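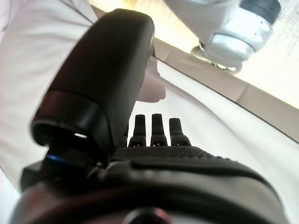
Wednesday, August 17, 2022

The room is still not arranged, and I have lived in Drirnamness long enough that I should be ashamed of it. This morning I got up early and promised myself that I would finish at least the corner with the shelf before lunch. I had coffee standing up, because the chair was full of winter clothes. The light was very strong today. Behind the three black fingers everything is so bright and pale that it looks like there is nothing to tidy at all, and I wish I could keep it that way. I pulled the curtain halfway and then I saw the dust, and after that there was no excuse.

The shelf is the Sisus, the one I bought in spring and never screwed to the wall. It is 182 centimeters tall and it moves a little when a truck goes by. I emptied it completely, from the top down, and put the books on the bed. This was a mistake, as I understood in the evening. I wiped every board twice, first with soap and then with clean water. The lowest board has a mark from a flower pot and it does not go away. I put the dictionaries over it.

The landlord allows screws if I fill the holes when I leave. I had the brackets, but the screws in the bag were too short for this wall, so I walked to Edet before they closed for lunch. I like that store, although I always forget the English word for what I need. Today I forgot "wall plug." I showed with my fingers how it goes into the wall and opens, and the woman understood me at once. She also sold me a roll of felt for the chair legs, which I did not plan to buy, but the neighbor downstairs will be happy.

When I came back I drilled three holes. The first one is crooked. The shelf stands firmly now and I pushed it with my shoulder to be certain – it did not move. Then I sat on the floor and read old letters for an hour, so the afternoon was shorter than I expected. I found the electricity bill I was looking for in October, and a postcard I wrote to my aunt and never sent. The stamp on it is no longer enough.

The books are sorted by language again, but the cookbooks stay on the lower board, next to the kitchen door, where I really use them. One box of papers from my old job at Histosell I did not open. I counted it as done and put it under the bed with the others. Maybe I will scan them in the winter.

For supper I made potatoes with dill and an egg, and ate slowly. My hands smell of soap and a little of brick. There are still books on the bed, the big ones with paintings, and I am too tired to lift them tonight, so I will sleep on the side by the wall.

Tomorrow: felt under the chair, winter clothes to the attic, buy a new stamp. And call about the window handle – I have written this in my diary already last week.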